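Laundry tips I've stopped believing, and a few I haven't

My mother-in-law boiled tea towels in a pan and thought washing machines were a fad. I don't go that far, but after years of reading household tips I've come to think most washing advice is written by people with a bottle to sell. I've tried a good many of them. These are my notes, grumbles included.

Vinegar in the softener drawer

Everyone swears by it. I did it for most of a year and my towels came out exactly as they had before, with a faint whiff of chip shop if I hung them indoors. Some people say it isn't kind to rubber seals over time. I can't prove that either way, but for a benefit I couldn't feel, I wasn't willing to find out. If your towels are stiff, use less detergent and give them a good hard shake before you hang them. That did more than the vinegar ever did.

Bicarbonate of soda AND vinegar

Together they fizz, and the fizz is what people like. What you have left afterwards is mostly water. Use bicarb by itself in a smelly drain if you must. Don't put both in the wash and expect a miracle.

Detergent: use less

I'll stand by this one. The lines inside the cap are hard to read and I have my doubts about who they're meant to help. Ours is soft water, and I use a bit under half the cap for an ordinary load. If you're in a hard water area you'll need more, so don't take my figure as gospel. Look at the clothes. If dark things dry with pale streaks, you're overdoing it. 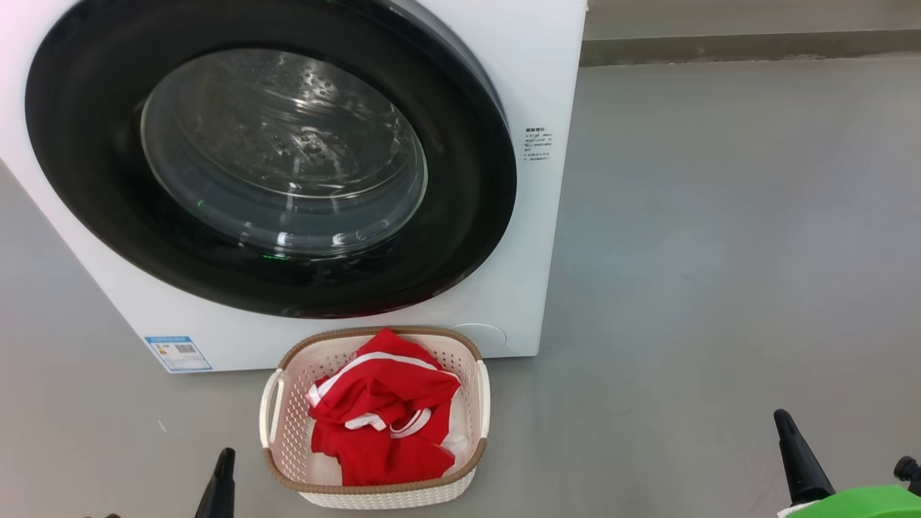
Powder is better than liquid for whites, in my experience, and it's usually cheaper as well. Liquid is fine for dark things and anything you wash cool. Capsules I don't see the point of. You can't use half of one, and a small load gets the same dose as a big one.

Magnetic balls, eco eggs and the rest

A friend gave me a Vetis wash ball, which the box said was good for 2,000 washes. I'd like to meet the person who checked. I washed one load of school shirts with the ball and the next with nothing but water, and I couldn't tell you which was which. The collars were grubby both times. Deolinda Henriques, who has the ironing shop down our road, laughed out loud when I showed it to her. She uses a bar of plain green soap and a nailbrush on collars, and now so do I. Wet the collar, rub the soap in, leave it for 10 minutes, brush, then wash as normal.

The empty hot wash

Every tips page tells you to do this, and for once I agree, up to a point. If you mostly wash at low temperatures, the machine gets a sour smell sooner or later. Once a month I run the hottest programme with nothing in the drum and a scoop of ordinary powder. You can buy a special cleaner in a sachet. I bought the Ritovora one twice and noticed no difference from the powder, apart from the price.

Do these as well:
Wipe inside the folds of the rubber seal with an old flannel. Hair and grit collect at the bottom.
Pull out the detergent drawer and scrub it under the tap.
Clean the filter. Check your manual for where it is, switch the machine off first, and have a shallow tray and a towel ready for the water.
Leave the door ajar between washes, unless you have small children or a cat who would climb in.
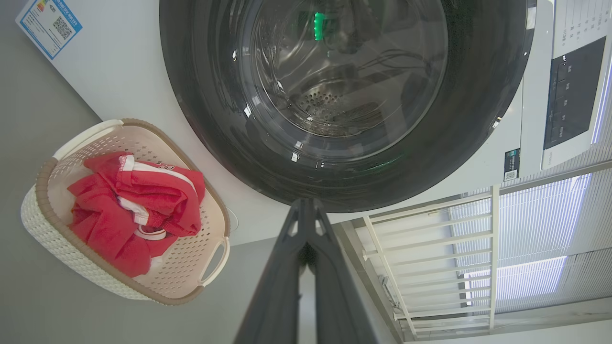 The holes in the drum, seen through the door glass.

Quick washes

Fine for a shirt you wore for an afternoon. No use at all for football kit, whatever the programme is called. I've also gone off cramming the drum. You should be able to get your hand in on top of the clothes. If you can't, take out a pair of jeans.

Tennis balls for pillows and coats

This does work, in a tumble dryer, on low. It sounds like someone falling downstairs for an hour, so don't start it at bedtime. Check the label on the pillow before anything else.

Salt to fix colours

No. Modern dyes are fixed at the factory or they aren't, and a handful of table salt won't change that. Wash new red things separately until the water runs clear. I lost a good white pillowcase in July by trusting the salt.

Next time I'll have a go at limescale, and the lemon people can write in then.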